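Flexible Rods or Hoses and a Towel on the Table

22 April 2018
By the Clutilix workshop pages editor 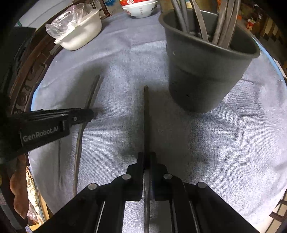 How should long flexible strips be stored between jobs? Upright in a bucket, one size to a bucket, with the cut ends down.

That is the working rule of the parts sorter at Tillier, a small repair supply shop that sells rubber strip, hose and edging by the piece. The sorter has worked with the material since 1996 and asked to be identified by job only.

"Strip takes a set," the sorter said. "If you coil it tight and leave it through the winter, it stays coiled. Then the customer says it won't lie in the channel."

The shop's old method was a drawer. Pieces were bent double to fit, and the ones at the bottom came out kinked. Buckets were introduced in March as a trial. Pieces up to 60 cm stand without support. Longer ones lean over the rim and are turned end for end when stock is checked.

Sorting is done on a table covered with a terry towel. The sorter tried a bare top first and went back to cloth.

"On a hard top everything rolls. On the towel a piece stays where you put it, and you can look at the curve. A light color is better. Dark rubber on a dark mat, you miss the splits."

Each piece is laid flat, checked along its length and returned to a bucket. A piece that keeps a slight bend is still sold. A piece with a crack on the outer side of the bend is cut back to sound material, and anything left under 40 cm goes into the short stock.

Asked about labels, the sorter was brief. "On the bucket, not on the strip. Glue marks the rubber."

Clear bags are saved for small fittings. The sorter does not use them for strip - "they trap dust and you can't get the piece out without pulling." Orders of 50 pieces or more are tied in two places with cotton tape and sent in a Matsuda tube. The Dillura cartons used before that were too short, and the ends arrived bent.

The sorter expects to move the hose to buckets next. The edging will stay on its rack for now.

Contact | Copyright Clutilix | Back to top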